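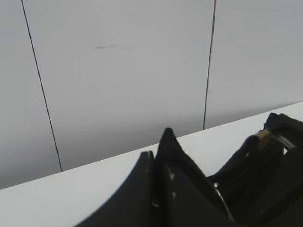
Words by Kestudness

Part 2: Getting your in-ear mixes going on the Twal rack

Okay, so you've got the rack wired up and everyone's plugged in from Part 1. If your splitter lights aren't all green yet, go back and sort that first. I'll wait!

This part is the one I get the most emails about, mainly from bands who've played with floor wedges forever and want to go over to in-ears before a run of shows. We did the swap in December with a gig in Nevamberg coming up fast, and I wouldn't recommend that timing to anyone. Give yourselves two full rehearsals if you can.

Before you start

You'll need the Twal rack, a tablet or phone with the Werport mixing app on it, one bodypack per person and fresh batteries for the lot. Put the PA on mute. Drummers, you can use a wired pack, it's cheaper and you're not going anywhere.

CAUTION: Turn every pack all the way down before anybody puts their earphones in. Every pack, every time, even if you were the last one to touch it. A burst of feedback from a wedge is annoying but a burst of feedback inside your ear is a proper injury.

Setting up the mixes

1. Switch on the rack first, then the transmitters, then the packs. Going the other way round gives you a nasty thump.

2. Open the Werport app and join the rack's own network. The default password is on the sticker under the lid. Change it before you play anywhere public (we had a punter get into ours at a pub show and turn the bass player into a chipmunk, which was funny for one song).

3. Tap Outputs, then Name, and give each mix the name of the instrument. Drums, Bass, Gtr L, Gtr R, Vox. Don't use nicknames, you'll have a fill-in player one day.

4. Run a frequency scan. It takes roughly 17 seconds and the bar seems to stall near the end, so leave it alone. When it's done, hit Assign All.

5. Sync the packs one at a time. Hold the pack against the little window on the transmitter and press the side button until the light stops blinking.

6. Get the drummer to play something boring and steady. Bring up the kick and snare in everyone's mix until they can feel where the beat is, and stop there. You will want more. Leave it.

7. Now each person adds themselves. Own instrument first, then the lead vocal, then whatever they need to stay in tune or in time.

8. Play a whole song. A loud one! Then fix things, and only between songs.

9. Save it as a scene. Tap the three dots, Save As, and type the date in the name.

Note: The app holds 26 scenes and then starts writing over the oldest without asking. I lost our acoustic set that way and had to rebuild it from memory in a car park. Export the ones you care about.

Adding some room

The first thing everybody says is that it feels lonely in there. You can hear your pick scraping but you can't hear the crowd, and singers especially start pushing too hard. Two cheap mics at the sides of the stage, pointed out at the audience, fix most of it. Run them into the last pair of inputs and send them to the ears only.

CAUTION: Keep the crowd mics out of the front-of-house mix. In the app that's the FOH tick box on the channel, and it comes ticked by default. Untick both.

Please don't pull one earphone out to hear the room. I know, I've seen the big names do it too. You end up turning the other side up louder to make up for it and by the end of the set that ear is cooked.

If something sounds wrong

Thin, with no bass: the earphones aren't sealed. Try the next size of tip before you touch the EQ.

Dropouts when you walk to one side: move the antennas up above head height and scan again — people soak up a lot of signal.

Hiss between songs: pack volume too high and mix level too low. Swap them around.

One person hears nothing: check that it's synced to the right mix, then check the battery. It's usually the battery.

Part 3 covers click tracks and talkback mics.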